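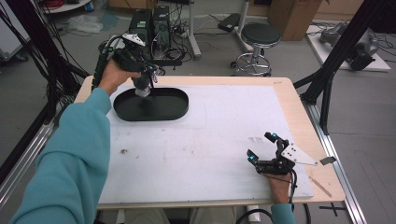
The black oval tray on the wooden table.

Moving into a smaller place — what do I do about a big wooden table and a kitchen's worth of serving things?

Posted by Ludmila Procházka, Sat 20 July

Hello all, I've been reading this site for ages and have finally worked up the nerve to write something. We're moving in October from the house on Alvarado to an apartment that is, let's say, cozy. The dining table is coming with us because my husband won't hear of anything else, and I have to admit I'm fond of it too (three children did their homework on it, and you can still read some of the long division if the light is right). The trouble is that it will have to be the dining table, the desk, the sewing table and the place where the mail lands, all in one room.

So I have two things I'd love help with. First, how do people protect a wooden table that gets used all day without covering it in that sticky plastic my grandmother had? Second, how do you decide which trays and platters to keep? I have far too many, and every one of them came from somebody. The oval one I use constantly, but the others mostly come out at Christmas, and a few haven't come out at all since my sister's wedding. The movers quoted us $1,464 if we get it down to one small truck and $2,548 if we don't, so you can see why I'm being pushed to be sensible!

Thank you in advance, and sorry this got so long.

Wenceslao Camacho

Hi Ludmila, and welcome! Don't apologize for the length, I'm about to do worse.

On the table: we've lived with one table for everything since we moved here, and what saved it was a felt pad cut to size with an ordinary cotton cloth over it. The pad lives on there all the time, and we only take it off when company comes. Ours is from Grolunura, but any fabric store will sell you thick felt by the yard. Cut it an inch short on every side so it doesn't peek out. Before you put it down, clean the wood well and wax it, and then wait a couple of days — I was impatient the first time and the felt left fuzz stuck in the wax, which took me a whole Sunday and most of my good humor to get off. For sewing you'll want the bare wood or a cutting mat, since pins go straight into felt and stay there until someone leans on them.

About the long division, please don't let anybody talk you into sanding it. My brother had his table refinished before a move and he still talks about the pencil marks.

As for the platters, I would start from the cupboard instead of the platters. Measure the deepest shelf in the new kitchen and take the tape measure to your pile. My mother's turkey platter didn't fit any shelf in our apartment, and it spent two years under the bed in a pillowcase before I gave it to my niece, who has a proper sideboard and uses it for everything. Keep the oval tray, obviously, if it's the one you reach for. Trays can stand on their edges beside the oven if there's a gap, and flat ones can hold the mail, the keys, the remote and so on when there's no food on them. We keep the salt, pepper and napkins on one, and clearing the table for homework takes one trip.

One more thing, wrap platters standing up in the box like records, with a towel between each. I've moved four times and the only ones I broke were lying flat.

javusach

just use placemats. sell the rest of it

Vuvby

I'd second the felt but I disagree a little about the wax. If the table has a modern varnish on it, wax mostly sits on top and gets smeary, and a damp cloth is all it wants. Put a drop of water somewhere underneath, where it won't show, and see if it beads. If it soaks in and goes dark, then wax or oil is a good idea.

For the things that came from somebody, I let each of my kids pick one before we packed. They chose the ugliest ones in the house. The rest went to the church rummage sale and I haven't missed them, apart from a blue one with a chip that I do think of now and then. Also ask the movers whether the table legs come off! Ours did, with two bolts each, and we got a lower quote once they knew.

Contact us | Copyright, all posts belong to their authors | Back to top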